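Planning and Paying for Your First Robot Arm: Questions We Hear a Lot

Welcome, and thank you for reading this far into our site! Most of the people who write to us at Plumex run small workshops, teaching labs or light assembly shops, and they are trying to put a number in next year's budget before anyone has agreed on what the arm is supposed to do. We have tried to answer the way we would if you came in and sat down with a coffee, so please forgive the length.

Where do I start if I have never bought a robot before?

Start with the job, written down in one sentence. "Open the drawer, take the part out, close the drawer" is a wonderful sentence for this purpose, and you'd be surprised how many quotes come in without one. Once you have it, ask for a simulation study before you ask for a price on hardware. Our basic study takes 14 working days and is done with your cabinet or fixture drawn up to size, so the argument about reach and grip happens on a screen and your money stays in the bank a while longer.
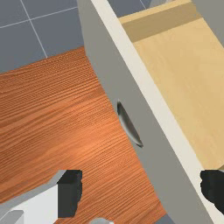
Drawer task in simulation: gripper fingers spread on either side of the drawer front, curved pull between them.

What does a simulation study tell me that a brochure doesn't?

A brochure gives you reach and payload, and those are good things to know, but they don't tell you whether the fingers fit around your particular handle. Handles cause more trouble than anything else we look at. A slim pull that feels perfectly ordinary to your hand may need a different finger shape or a different approach angle, and if you find that out after delivery you are paying for new fingers and waiting for them too. At the end of the study you get a short report, the recordings, and a list of what we would change if it were our shop.

Should I budget for the arm alone, or the whole cell?

The whole cell, please! We see so many budgets with one big line for the arm and nothing for what goes around it. Put in lines for the gripper, the mounting, the table or stand, guarding if your safety review calls for it, wiring, training, and the hours your own people will spend on it (those hours are real money even when no invoice comes). Nayara Caldeira, who looks after planning for our customers, likes to see a separate line for spare fingers as well. They wear, they get bumped, and they are a small expense when you order them with everything else.

How much table space should I plan for?

More than the base takes up. The elbow swings out to places you don't expect, and a tall cabinet close to the arm can force it to reach up and over to get at the top. Leave yourself room to shift the cabinet a little in both directions during setup, and if the table is already bought and can't be changed, tell us early and send the measurements.
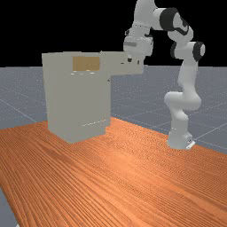
Can I rent an arm for a while before I commit to buying one?
Renting is possible for 3 or 5 months, and part of what you pay comes off the price if you decide to keep the arm. Installation and training are billed separately either way.

Which package should I ask about?

We have two. Notine is the smaller one, meant for a single repeated task at one station, and it includes the study, the setup visit and a day of training. Rezende is for shops that expect to change tasks during the year, so it adds more training and a second round of simulation whenever you bring in a new fixture. If you are torn between them, take Notine. Moving up later is easy and we credit what you have already paid for the study.

Do I need to replace my cabinets and drawers?

Usually you can keep them. Before anyone orders new furniture we try out the handle style and the drawer layout in simulation, and quite often a different pull is all that changes. Do measure your handles, though, including how deep they are, and note whether the drawers stick or have a soft close. Photos with a ruler held next to the handle are lovely to receive.

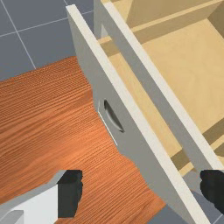 A recessed oval handle on the drawer front, with the drawer open behind it.

What should my written request include?

The one sentence about the job, your measurements, the weight of the heaviest thing to be picked up, how many hours a day you hope to run, and the month your budget closes. Our planning worksheet, Plalolero, has 61 lines and looks a bit frightening at first, but you can skip any that don't apply and we'll go through the rest with you on the phone.

When should I get in touch if my budget year ends in December?

By September if you can manage it. That leaves time for the study, a revised quote and whatever approvals you have to collect on your side. We do take later requests, but the setup visit will probably land in the new year, so check whether your finance office lets you carry the money over.

Is there a charge for changing my mind after the study?

No charge for that. You pay for the study and keep the report, and you are welcome to take it to another supplier.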